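Meladine Lunch Box, Pink
Hinged lid, front latch. Sold by Gosselin, Diltcombe.

A one-compartment plastic box for school or work. Holds a sandwich and a piece of fruit. Weighs nearly 70 grams less than our older Dadville box. 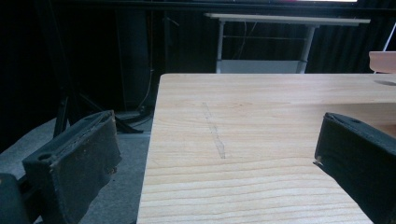
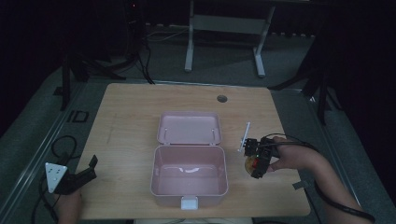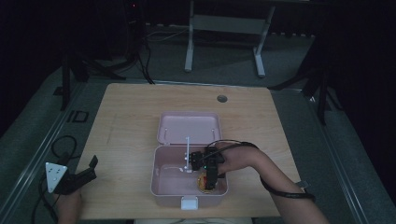 The Meladine comes in pale pink only until August, when 2 more colors arrive. Hand wash and let it dry before closing. The lid stands upright when open, so it takes up little extra room on a small table. The white latch is at the front and can be replaced; ask for part 36. Spare latches ship with any order of 56 boxes or more.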